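From: Usa Paisan
To: Teaching by Hand list
Date: Thu 20 October
Subject: Re: [handteach] How tidy should the table be?

Jirayu Yensuk wrote:
> We've just started with the hand-held grippers at Cliltbridge and
> I'm getting two sorts of advice. Sombat wants a bare table and the
> same object every time. Zerrin says leave the clutter in. What do
> the rest of you do? Also, how fast do you move? My first 16 goes
> look all right to me but I'm told I'm far too quick.

Hi Jirayu, and hello to the rest of you,

I'm with Zerrin on this one! We tried the bare table at Broststead back in June, 116 demonstrations, all lovely and neat, and then the arm went to bits the first time a mug was left near the target. So now the flowers and the dried twiggy thing stay put, and we work round them. I've put four views from the grippers in below so you can see the sort of table I mean (small things, plants, brick wall behind).
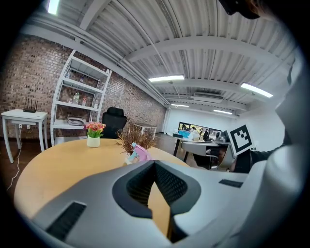
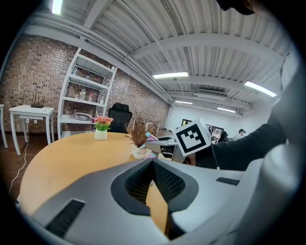
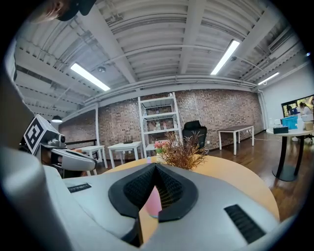
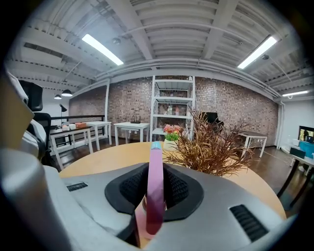
On speed, yes, you probably are too quick. Everyone is at first, me included – you forget you're holding a gripper and just do the job as you would with your own fingers. What helped me was saying the steps under my breath: over, down, close, wait, up. The wait matters more than you'd think. Fongchan went through our June lot and threw out nine where I'd closed and lifted in one go, and you really couldn't tell from the recording where the grasp ended and the lift began. I sulked for an afternoon and then did them again.

The other thing is to vary where you start from. I had a terrible habit of always coming in from my right, so of course the arm learned to come in from the right as well, even when there was a pot in the way. Now I shuffle my feet between goes and swap sides every so often.

I wouldn't throw your 16 away yet, by the way. Run them through and see what you get back. Ours from the Tridton days were dreadful and we still learned a fair bit from them.

Has anyone tried mixing hand-held demos with remote control ones for the same task? Catacutan did 181 by remote and I've been promised a copy, but I'm a bit nervous about putting the two together, as the remote ones are so much slower and full of little stops. If you've done it, did you trim the stops out first or leave them alone?

Cheers,
Usa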